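How to write a match report for a club that lost

Every amateur rugby club has somebody who writes the match report. At Triltthorpe it has been me for longer than I'd care to add up, and in that time we have given me a great deal of practice at describing defeat. What follows is the method I use. It works for wins too, I'm told.

Before kick-off

Get the team sheet from both sides, on paper, and check it against the people standing on the pitch. The two rarely match. A prop will have gone to a christening, the spare scrum-half will be wearing 14, and the opposition will have a full-back described on the sheet only as "Dave's mate". Ask for the spelling of every surname. Players will forgive you for writing that they missed six tackles, but get one vowel wrong and their mother will email the club.

Write down the weather and which way each side is playing first. You will think you'll remember the wind. You won't, and by Monday's net session of excuses in the bar it will have reached gale force in both directions.

Taking notes

Use a pencil. Pens stop working in the rain, and phones stop working the moment you take your gloves off to use them. I rule the page into 3 columns: time, score, what happened. The last one needs to be the widest, and should be written in whatever shorthand you can read afterwards. Mine once said "big hit, wrong man, sheep", and I have never got to the bottom of it.

Note the time of every score straight away, before the conversion. Then add one detail you couldn't have guessed: which shoulder the winger dropped, who threw the pass, how far out the kicker was. Reports are dull when they are made only of scores, and you can't put the details back later by thinking hard.

Stand level with the far 22 for one half and near the halfway line for the other. Keep away from the replacements' bench, where you will hear opinions, and from the tea hatch, where you will miss tries. I have missed 4 that way. All were ours, which is bad luck given how few there have been.

Writing the opening

Do it the same evening, and start with the result. Readers want the score in the first sentence, and so do the people who will read nothing else. An opening I was pleased with:

Triltthorpe went down 31-12 at Pacheco Park after a first half they will want to forget and a second half that Umetti will.

Umetti being our shirt sponsor, who had come to watch. They had the good grace to laugh and I had the good sense not to do it again.

Avoid "a game of two halves". They all are. Avoid "the boys gave 110 per cent", and be careful with "spirited", which every rugby supporter in the country knows to mean forty points.
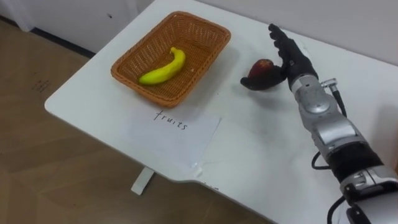
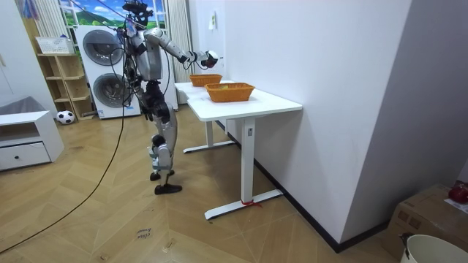
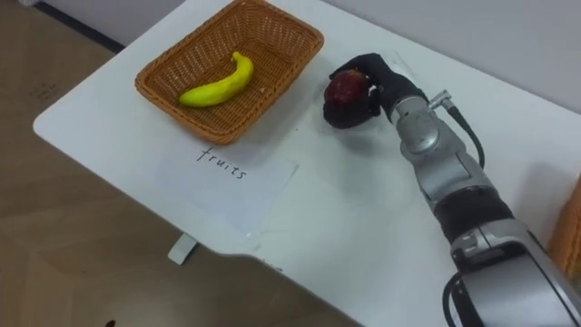

The middle

Pick the 2 passages of play that decided the match and give each of them a paragraph. Everything else can be dealt with in a line. New reporters go wrong by treating all eighty minutes as equal, so that you plough through a lineout on the quarter-hour in as much detail as the interception that lost the thing.

If you can't say what decided it, ask a forward and a back separately. The forward will say the scrum. The back will say the forwards. Somewhere between the two there is usually a usable paragraph, and it often turns out to be about kicking.

Keep the sentences short when the play is quick. Name the player, then the verb. "The hooker broke from the maul, handed off two and was stopped a yard short" gets there sooner than anything containing the words "what can only be described as".

Being fair

Leave the referee out of it unless he pulled a hamstring. Nothing dates faster than a grievance over a forward pass, and the same man may well have your cup tie in a few weeks.

Mistakes are a matter of taste. I name the player who makes one if it led directly to a score and he is old enough to buy a round. Colts are never named for anything bad. A dropped ball becomes "the ball went to ground", as though it had somewhere to be.

Give the opposition proper credit, by name. When Irora put fifty on us in an August friendly, I wrote two full paragraphs on their back row, and they reprinted the report on their own site. It remains my most widely read work.

The ending

Finish with practical matters: the next fixture, where it is, what time it starts, whether there is a bus. Put the scorers on a separate line underneath, tries first, then conversions and penalties. Check that they add up to the score in your opening sentence. If they don't, look for the penalty you missed while sharpening the pencil.

Leave it for an hour and read it aloud before sending it. Cut one adjective from each paragraph, and any joke that needs you to have been in the minibus. Send it to the captain for a look at the facts, and allow him 2 corrections. Left unlimited he will start adjusting the length of his own runs.

Then post it, turn off the comments and find a dry pencil for next time.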